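We use cookies to remember your settings. By continuing to browse you agree to our cookie policy. Accept / Manage

Small fixes for the desk that does everything

My desk is where I pay bills, charge the phones and, from April on, repot whatever has outgrown its pot. Yours too? Then you know how fast it turns into a swamp! After 54 failed tidy-ups I've settled on a few habits that stick.

Start with the power strip. Pull everything out, wipe the strip with a dry cloth, and only put back what you used this week (I had a charger in there for a camera I gave away years ago).

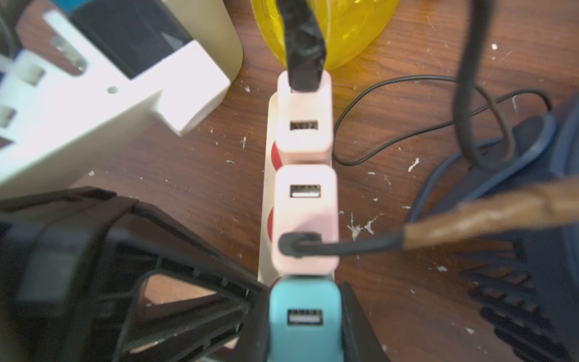

Different colored chargers are a big help if you share a house - everyone gets one and the arguments stop. My friend Bit-na marks hers with a dab of nail polish, and that works just as well on plain white ones. And please don't plug one strip into another, however tempting it is.

Next comes the top itself. Wood hates standing water, so every pot gets a saucer, even the little ones you swear you'll only water at the sink. I rub in a thin coat of Segers wax twice a year and leave it for 10 hours, usually overnight.

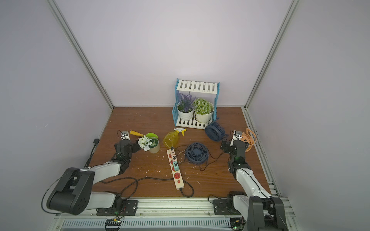
Potting without the mess

Lay down an old shower curtain before you open the soil bag. Fold the edges up and clip the corners with clothespins, and you've got a tray that goes straight out to the compost when you're done.

Keep one hand trowel indoors just for houseplants. Mine gets brushed off dry, then wiped with a drop of linseed oil on the handle.

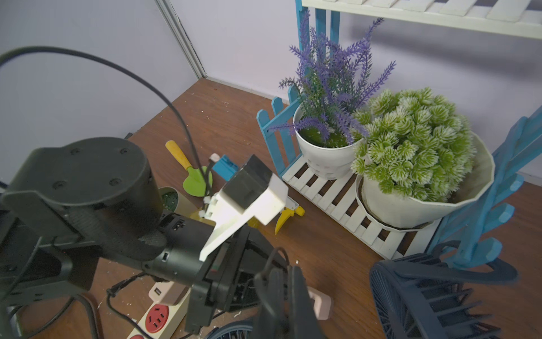
For crumbs of soil in the grain, use a dry paintbrush first and vacuum second. A damp cloth too early just makes mud - ask me how I know! An 8 dollar brush from the paint aisle has lasted me ages, and it does keyboards too.

Get my tips by email once a month. Enter your address to subscribe. Unsubscribe any time.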